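Review: The Simulator Demo at the Vundmont Open Day

I went to the Vundmont open day in August mostly for the coffee and a chance to poke at hardware, and I ended up spending most of my afternoon in front of a simulator. Grotia is their planning and training tool for small sorting cells, and Mitali Gazi ran the demo from a laptop hooked up to a big screen. I've used a few packages like this and most of them make me want to go home. I wanted to keep playing with this one!

The sample job is a simple one: an arm, a rack, a short conveyor and a handful of blue and off-white cylinders to be sorted by color. You load it, press play, and off it goes. Mitali let us drag the rack around, turn it, and start again as often as we liked (I liked, a lot). 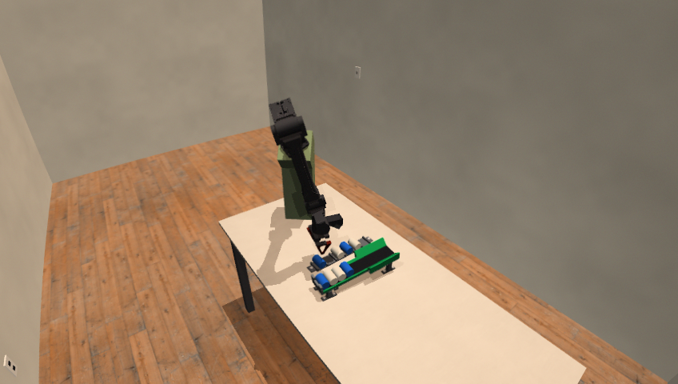 What won me over was how quickly you can change your mind. My first layout had the arm folding itself into a silly shape on every trip to the far end. Two clicks to move the base, another run, much better. Vinzenz Hauser, who was standing next to me and builds cells for a living, kept asking for nastier layouts, and Mitali kept building them for him – no slides, no script, just the software.

The shadows are better than I expected too. I used to think of that as decoration, but if you are planning to put a camera on the arm you really do want to know where its own shadow will fall on the parts. Joaquim Matos gave us a good ten minutes on that and I would have taken twenty.

There is a second view you can switch to, looking out past the gripper through a very wide lens. It takes some getting used to, with the table edges bending away from you, but once your eye settles it's the one you want for checking finger clearance. I left it open for most of my turn.
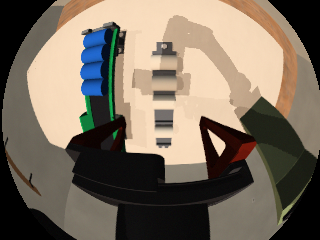
Filed under: Simulation software, Open days

A few gripes. The menus are small and the export button hides two levels down. The manual is 66 pages and I would swap most of it for one good worked example. I also asked about loading my own gripper model, and the answer was "yes, with patience," so I'd want to try that at home before promising anything to anyone.

Still, I came away really happy with it. If Vundmont runs the demo again, go early and get a seat near the laptop.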